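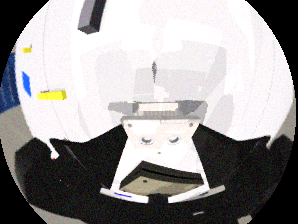 Two yellow blocks, a blue slab and a gray one on a white surface (computer rendering).

How to Read Your Annual Escrow Analysis Without Lying Down First

Friday, February 23, 2018
By Reiko Nomura

Once a year your mortgage servicer sends you a letter saying your monthly payment is changing. You have a fixed-rate loan. You were told, at a long table with a lot of pens on it, that fixed meant fixed. The rate is fixed. The payment has a second half that is not, and that half is called escrow.

Most of these letters go into a drawer. Take yours out of the drawer. You will need it, plus your latest property tax bill, your homeowners insurance renewal and a calculator. Budget half an hour, or a full evening if you live with someone who likes to help.

What the escrow account is doing

Every month you pay the servicer one-twelfth of your expected property taxes and insurance. The servicer holds the money and pays the bills when they come due. Once a year it compares what it collected with what it paid and guesses at the year ahead. The analysis is that guess, printed in a table by someone who is fond of tables.

Step 1: Find the two histories

There should be one table of what happened last year and another of what is expected next year. They look nearly identical. Write LAST and NEXT on them in big letters. I have been doing this for years and I still write on them.

Step 2: Check the bills against the LAST table

Look for the lines where money went out, usually labeled county tax, city tax or hazard insurance. Compare each one with the bill itself. You are looking for three kinds of trouble: a wrong amount, a bill paid twice, and a bill that belongs to some other house. The last one happens more than you would like. Savvas Panagiotou, who edits this page, once paid six months of taxes on a vacant lot.

If your exemption (homestead, senior, veteran, whatever your county offers) was approved partway through the year, make sure the payment reflects it. Servicers pay what the county bills. If the county billed you wrong, your argument is with the county, and you should bring a sandwich.

Step 3: Find the lowest balance in the NEXT table

Run your finger down the projected balance column and circle the smallest number. It generally falls in the month right after a big tax payment. Everything in the letter hangs on this number.

Federal rules let a servicer keep a cushion of up to one-sixth of the yearly total going out, or two months of escrow payments. Some states and some loan documents set it lower. Multiply your monthly escrow amount by two and leave out any mortgage insurance if your servicer does. That is the most the low point should be asked to hold.

Step 4: Do the subtraction

Say your projected low point is $381 and the allowed cushion is $574. The account is short by $193. Your letter should show the same gap under the word "shortage." If the low point is higher than the cushion, you have a surplus, and if you are current on the loan and it comes to $50 or more, the servicer should send you a check within 30 days of the analysis.

A "deficiency" is a different animal. It means the account went below zero and the servicer covered a bill with its own money. It would like that back.

Step 5: Decide how to pay a shortage

Usually you can pay it all at once or spread it over 12 months. Spreading $193 comes to a little over $16 a month, and servicers don't normally charge interest on it. Paying in one lump feels virtuous but it will not put your payment back where it was. If taxes went up, the monthly amount goes up too, shortage or no shortage. This is the part that makes people call and yell, so I'm putting it in writing.

Step 6: If the numbers are wrong, write

Call first if you enjoy the music. Then send a letter - an actual letter - to the address your servicer lists for notices of error, which is often not the address where you send payments. Include your name, loan number, the line you think is wrong and a copy of the bill that proves it. Keep paying the amount they asked for while you wait. Being right and being late are two separate entries in your file.

Step 7: Shop the part you can shop

You can't get three quotes on your county. You can on your insurance. If you switch, tell the servicer the same day, send the new declarations page, and check in March or whenever the old policy would have renewed that they didn't pay both. If the old insurer mails you a refund, put it back into escrow. It will look like free money. It is next year's shortage.

Put the letter back in the drawer when you're done, on top.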